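Cómo organizar la compra del mes sin volver tres veces al súper

Cuando nos mudamos a Mustcombe, el supermercado más cercano pasó a estar a 45 minutos en autobús, en Watport, y de pronto olvidarse del arroz dejó de ser una tontería y se convirtió en una tarde entera perdida. De aquella época me quedó una manera de hacer la compra grande que he ido puliendo con los años y que os cuento con calma, así que poneos un café.

Primero, la despensa. Antes de escribir una sola línea de la lista, abrid todos los armarios y sacad lo que haya al fondo (en mi casa siempre aparece un bote de garbanzos que yo daba por gastado). Poned delante lo que caduca antes y anotad lo que falta de verdad, sin fiaros de la memoria, que a mí me ha hecho comprar comino como para abrir una tienda.

Después, los menús. Yo pienso solo 10 platos, los que en casa se comen sin protestar, y los voy repitiendo a lo largo del mes con pequeños cambios: las lentejas de un día llevan chorizo y las de otro calabaza, y todos tan contentos. De cada plato apunto los ingredientes secos y los de conserva. Lo fresco va en otra hoja, porque eso lo compro cada semana en la frutería Veloso, que me queda a dos calles.

Ahora viene lo que más tiempo ahorra: ordenar la lista según los pasillos de vuestra tienda. La primera vez cuesta un poco, pero luego sirve para siempre, o al menos hasta que al encargado le dé por cambiarlo todo de sitio. Yo la divido en siete bloques, empiezo por las legumbres y la pasta, sigo con harinas y azúcar y dejo los congelados para justo antes de la caja. Llevad un bolígrafo y tachad según vais cogiendo, ¡da un gusto tremendo!

En la estantería, mirad el precio por kilo y no os dejéis llevar por el tamaño del paquete. Comprobad también la fecha, sobre todo si hay oferta, y pasad la mano por las esquinas por si hay alguna rota.
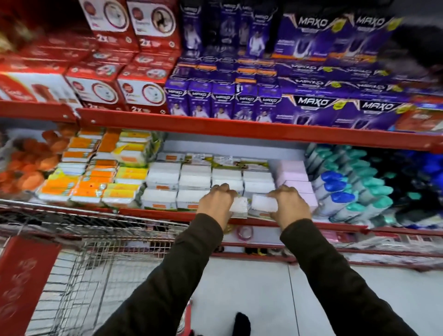

¿Cuánta harina conviene comprar de una vez?

Para una casa de cuatro personas donde se hace algún bizcocho de vez en cuando, con 4 kilos al mes vais sobrados. Si en verano encendéis menos el horno, comprad la mitad y guardadla en un recipiente que cierre bien, en un sitio fresco y oscuro.

Al llegar a casa, haced un último esfuerzo y colocadlo todo antes de sentaros. Lo nuevo detrás, lo viejo delante, y la lista pegada por dentro de la puerta del armario para ir apuntando lo que se acaba.

Comentarios

marisa_t: Lo de ordenar por pasillos lo hago desde julio y tardo muchísimo menos. ¡Gracias!

Pucela77: Yo uso los botes Plusell para las legumbres y les pongo la fecha con rotulador.

abuelaconwifi: ¿Y el aceite en qué bloque lo pones? Siempre se me olvida.

Entradas relacionadas

Congelar pan sin que se quede seco
Lentejas para toda la semana
Limpiar la despensa en una mañana
Qué hacer con las verduras mustias

Usamos cookies propias y de terceros para mejorar tu visita. Si sigues navegando, entendemos que aceptas su uso.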